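Inicio Casa Textil Charlas Archivo Buscar

Tiempo de lectura: 5 minutos

Mantas, edredones y una cama que no se hace sola

Llegué tarde, con el pelo mojado y sin haber desayunado, y lo primero que me dijo la dueña de Olau fue que me quitara los zapatos. Olau es una tienda pequeña de ropa de cama, de las de persiana que chirría, y encima de la tienda está el piso donde vive ella desde hace 37 años. Me prohibió poner su nombre («pon que soy la de las mantas, que así me conoce todo el barrio»), o sea que así se queda: la de las mantas.

Yo quería hablar de tendencias, lo confieso. Llevaba apuntado en el cuaderno lo del lino lavado, los tonos arena, todo eso que sale en las revistas. Me dejó terminar la pregunta y se echó a reír.

«Mira, el beige está muy bien para los hoteles. Pero en tu casa, un domingo, con la gripe, ¿tú qué quieres encima? Quieres la manta fea. La de flores. Esa que te trajo tu tía.»

Y tiene razón, porque yo tengo una así, marrón y naranja, y he pasado con ella todas las gripes de mi vida adulta.

La conversación dio muchas vueltas (hubo café, hubo unas rosquillas bastante duras, hubo dos llamadas de un proveedor), pero casi todo el rato estuvimos hablando de cómo se mezclan los estampados. Ella no cree en los juegos completos. Los vende, claro, de algo hay que vivir, pero me contó que cuando alguien se lleva funda, sábana y cojines idénticos le entran ganas de meterle en la bolsa una almohada de rayas sin que se dé cuenta.

«La cama conjuntada parece que no la usa nadie. Una cama es un cajón grande, ahí va cayendo lo que tienes. Un año compras el edredón, otro año te regalan la colcha, se te rompe una funda y pones otra.»

Le pregunté si no había ninguna regla, ni una pequeñita. Se lo pensó mientras mojaba la rosquilla.

«Una. Que haya un dibujo grande y un dibujo chico. Dos grandes también, si uno es de cuadros. El cuadro lo aguanta todo.»
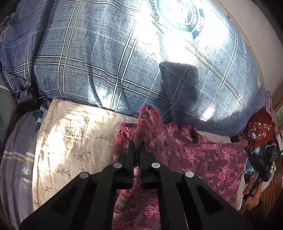

Mezclar sin miedo era, en el fondo, lo que yo había ido a aprender, y la lección me la dio sin moverse de la silla. Dice que el cuadro escocés funciona como una camisa vaquera, que te la pones con cualquier cosa y sales a la calle tan contenta. Lo de juntar un edredón azul de cuadros con una manta magenta llena de flores y volutas me habría parecido una barbaridad hace un año, y ahora lo miro y me encanta, sobre todo con esa almohada color crema de ramitas verdes, que pone un poco de calma entre los otros dos. Ella lo llama «poner el pan en la mesa»: una pieza clarita y de dibujo menudo para que lo demás no se pelee. Y el sol, que también cuenta, porque los estampados cambian una barbaridad cuando les da de lleno, y eso en la tienda, con los fluorescentes, no hay quien lo vea. Por eso deja que la gente saque las telas a la acera antes de pagar.

De ahí pasamos a las mantas viejas, que son su debilidad. Tiene un armario entero en el pasillo. Lo abrió, se nos vino encima una pila y estuvimos un buen rato en el suelo volviendo a doblar. Me enseñó una de la marca Jayasinghe, granate, que pesaba como un perro mediano y olía a lavanda, y otra de Zolance que compró en una liquidación y que, según ella, es la única cosa que ha comprado en su vida sin regatear.

Aquí salió el asunto de los flecos, los hilos y las pelusas. Yo soy de las que tiran del hilo. Veo uno suelto y tiro, no lo puedo evitar, y me miró como si le hubiera confesado un delito.

«¡No se tira! Se corta, con la tijerita, y si es un enganche se mete para dentro con una aguja. Tiras de un hilo tonto y te llevas media manta. Luego venís a la tienda a decirme que ha salido mala.»

También me riñó por lavar la manta gorda con las toallas, por usar demasiado suavizante y por guardar el edredón en una bolsa de plástico. Lo de la bolsa me dolió, porque la había comprado ese mismo mes. Ella los guarda en fundas de algodón viejas y los saca a airear en febrero, aunque haga frío, un par de horas en la ventana y adentro.

¿Y hacer la cama? Pues resulta que la de las mantas no la hace por las mañanas. Se levanta, abre la ventana, echa todo para los pies en un montón y se baja a abrir la tienda. La hace después de comer, si la hace.

«Mi madre estiraba la colcha con el palo de la escoba, que no quedara ni una arruga. Yo le cogí manía. A mí una cama revuelta con luz me parece bonita, qué quieres que te diga.»

Hablamos de dinero también, que en estas charlas siempre se queda fuera. En Olau hay edredones de más de 400 euros y tiene clientas que ahorran para ellos, pero lo que más vende son fundas de almohada sueltas. Calcula que en el almacén guarda 1000, muchas de juegos incompletos que las marcas ya no fabrican. Las de Ukik, por ejemplo, que eran de un algodón finísimo y que ahora le piden por correo desde fuera. Ella las vende a 2 euros si les falta la pareja. Le dije que podía pedir bastante más y me contestó que ya, que también se lo dice su hija, y cambió de tema.

Antes de irme le pedí consejo para mi cuarto, que es oscuro y da a un patio. Me preguntó qué tenía puesto. Funda nórdica gris, dije. Almohadas grises. Silencio. Subió la ceja, bajó a la tienda en zapatillas y volvió con una funda de almohada amarilla, con unos pájaros pequeños, sin pareja.

«Empieza por esto. Y si te gusta, vienes a por el cuadro.»

La puse esa noche. El domingo que viene vuelvo, que me ha prometido enseñarme a coser un enganche y yo he prometido llevar rosquillas más blandas.

Publicado el 2019-01-20 en Charlas

Contacto | Aviso legal | © Todos los derechos reservados | Volver arriba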